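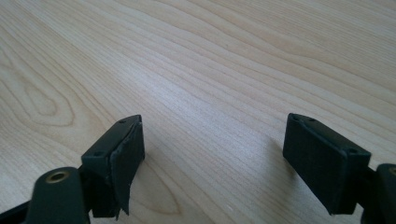
The new table, with the grain sweeping up towards the bright side.

A table at last
28 Feb 2020

I have been promising to write about the table since before Christmas, and a couple of you have very kindly stopped asking, so tonight I've made a pot of tea and sat down at it to get on with the job.

The old one had been with me for 12 years and three flats. It had one leg shorter than the others, a burn the shape of a kidney bean, and a drawer that only opened if you lifted it and pulled at the same time. I was fond of it, but by last July it had started to lean whenever anybody cut bread, and I decided I would look for another one properly, taking my time over it instead of panicking in a sale as I usually do.

Well, I took my time all right! I measured the kitchen twice and lost both bits of paper. I went to Quintana first and liked everything in the window and nothing at the price. Then I had my heart set on a dark one at Drarwood — a great heavy thing, very handsome — until I got home and saw how little light comes into the kitchen on a winter afternoon. It would have been like eating supper in a cupboard.

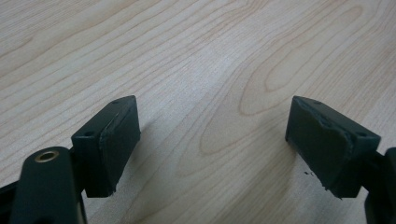 Pale was the answer, and I found this one at Ganedmont, right at the back behind a stack of dining chairs. It was marked at 110 pounds, with a small extra charge for bringing it round, and I walked past it three times before I let myself ask. What settled it was the grain. I'd expected something flat and plain at that price, and there was that long oval swirl near the middle, with darker honey-coloured rings around a lighter centre, like a pond somebody has dropped a pebble into and then stretched. I find myself staring at it while the kettle boils. The finish has only a faint sheen to it as well, so I don't get the lamp glaring back at me when I'm reading.

Getting it up the stairs was another matter. The two lads who delivered it were very patient about the corner by the meter cupboard, and in the end the legs had to come off and go back on again in the kitchen. I had lost one of the bolts by then, of course. It was in my cardigan pocket.

I have tried to be good about keeping the top clear. My rule is that anything left on it at bedtime gets put where it belongs before I go up, and for the first week I was a saint about it. 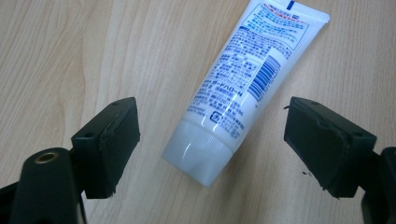
By the second week the post was creeping back, and then the scissors, and then a jar of buttons I'd been meaning to sort since the summer. So I have bought a tray from Zedo to catch the small things, and once the tray is full I have to deal with it. It's full now, as it happens, but I'm having my tea first. 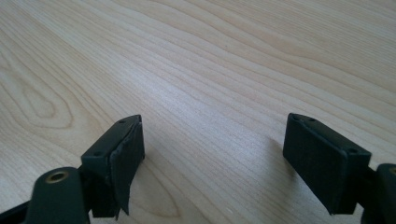 LOOKING AFTER IT

For anyone who has a pale table too, I wipe mine with a well wrung-out cloth and dry it straight away with an old tea towel. Mats under anything from the oven. I've not used any polish so far, and the leaflet that came with it says not to. If you've got a good way of shifting beetroot, do leave me a comment, as I'm planning soup on Sunday and I know what I'm like with a ladle.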